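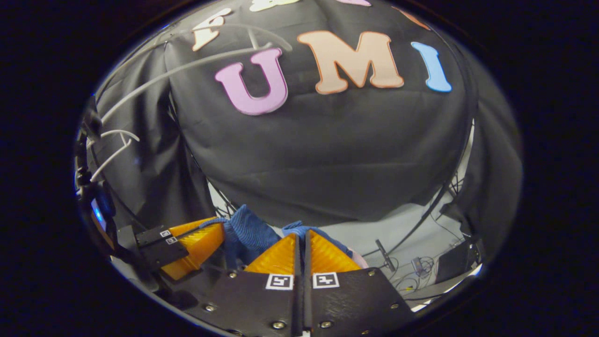 Hand-held grippers and cloth: why does my second hand always come in late?

Posted by malex_bench, 28/12/2023

Hello everyone, and thank you in advance for reading, I know I go on a bit. I've been recording demonstrations by hand for a cloth task, with one hand-held gripper in each hand, orange printed fingers, the usual square markers by the fingers. The task is simple enough to say: the right hand picks up a piece of knitted fabric, the left hand comes over and takes hold of the near edge, and then the two move apart so the cloth opens out between them.

I have 43 demonstrations so far. When I train on them and let the two arms have a go, the first pick is lovely, better than I hoped! But the left arm then creeps up to the cloth and hovers just beside it, sometimes for ages, and when it does close it mostly catches air. I ran it five times in a row last night and only saw the cloth open once. Do I need a great many more recordings, or am I doing something silly with my hands? My friends at the makerspace in Tronville think it's the knit, that it's too stretchy and bunches up. I'd hate to give up on it — the knit is the whole point for me.

ornia_workshop

Welcome! I've been through nearly this exact thing with dish towels, so take heart. My guess is that you are hovering too. Go back and watch your own recordings at the moment before the left hand closes. When I did that I found I was stopping next to the cloth every single time to have a little think, and of course the arm had learned to stop there as well, only it had no idea when the thinking was over.

What helped me was practicing the whole motion without recording until I could do it in one go, slowly but without a pause. Then I recorded a fresh batch and left the old hesitant ones out completely. It hurts to throw away an afternoon's work, I know, but mixing them in brought the hovering straight back.

The other thing is how you grab. If the first hand takes a big bunch, the edge you want ends up somewhere different each time and the second hand has to hunt for it. Try pinching less fabric, closer to a corner. And do keep a few recordings where you miss and then calmly go back for it, so the arm sees what a second try looks like.

egger77

more data. 43 is nothing for two hands and cloth

slowpoke_gripper

I agree with most of what ornia_workshop wrote, but before you record anything new please check the timing between your two grippers. Mine were out of step by just enough to matter, and it looked the same as what you describe: good on the first hand, late on the second. Tap the fingertips together at the start of each recording and compare the two videos. If the tap doesn't land at the same moment in both, fix that first.

On the knit, I'd keep it. Stretchy cloth is harder, yes, but I got there with a sweater sleeve after three evenings of patient recording, and I am not a patient person. Do let us know in January how you got on!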